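La lettre de l'atelier Zotier - janvier

COLLECTE DE PELUCHES : ON TRIE, ON EMBALLE, ET IL EN RESTE

Vite fait entre deux cartons, des nouvelles de la collecte. Ça avance. Le bac de l'entrée a débordé deux fois la semaine dernière, on a fini par pousser le surplus sous la table du fond, puis dans le couloir, puis devant le placard à balais (pardon à ceux qui cherchaient la serpillière).

Objectif de départ : 70 peluches pour la ludothèque Sondora. On y est, et un peu au-dessus. Beaucoup d'ours. Des lapins en veux-tu en voilà. Trois girafes, un homard, une chose bleue à pattes que tout le monde appelle autrement. Merci, vraiment, surtout à la rue Batesov qui a rempli un coffre de voiture entier à elle toute seule.

Le tri se fait en 2 tas. Ce qui part direct, ce qui passe par la machine ou par l'aiguille. Un oeil qui bouge, une couture qui baille au dos : deuxième tas. On ne jette presque rien pour l'instant, sauf les peluches à piles dont le compartiment a coulé. Celles-là, non, merci de les garder ou de les porter à la déchetterie.

Pour les blanches, regardez-les de près avant de les apporter, à la lumière du jour si possible. Les petits points sombres dans les poils, on ne les voit pas le soir sous une lampe. Un coup de brosse souple à sec d'abord, dans le sens du poil. Si ça ne part pas, tant pis, apportez quand même, on verra sur place.

Et laissez les étiquettes ! Même celles qu'on n'arrive plus à bien lire. La ludothèque les veut pour les consignes de lavage, et une étiquette coupée au ras de la couture finit souvent en petit trou. Le lapin blanc et l'ours brun-mauve sont à garder ensemble, l'ours a encore sa petite étiquette violette.

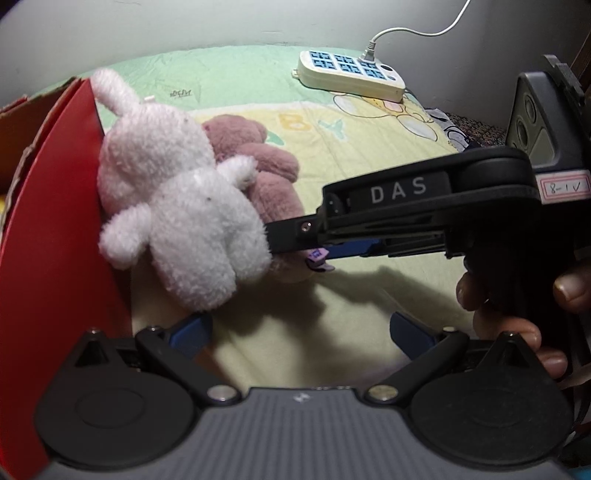 CARTONS : IL EN MANQUE 6

Il nous faut encore 6 cartons moyens, solides, avec leurs rabats. Pas de cartons de bananes (les trous au fond, les petites pattes passent à travers). Ceux du magasin Oltmanns sont parfaits, ils les laissent derrière le quai le samedi matin, servez-vous avant 10 h, après c'est la benne.

Côté emballage, la méthode qui marche le mieux chez nous : les grosses au fond, couchées, les petites dans les creux. Sans tasser. Une peluche aplatie reprend sa forme, mais les oreilles droites des lapins gardent le pli assez longtemps, alors on les met en haut, oreilles vers le rabat. Ruban adhésif dessous en croix, dessus une seule bande - la ludothèque ouvre tout à l'arrivée de toute façon.

Sur chaque carton, au feutre, sur le petit coté : le contenu en deux mots et « lavé » ou « à laver ». Rien d'autre. L'an dernier on avait inventé un code couleur, personne n'a retrouvé la feuille qui allait avec.

DÉPÔTS

Mercredi après-midi et samedi matin, porte de la cour, la sonnette ne marche toujours pas donc frappez fort. Les sacs laissés dehors prennent la pluie, s'il vous plait repassez plutôt. On prend aussi du fil à coudre solide, du blanc surtout, et de la ouate de rembourrage propre.

Prochaine séance de couture mercredi dès 14 h, amenez vos ciseaux, on n'en a jamais assez.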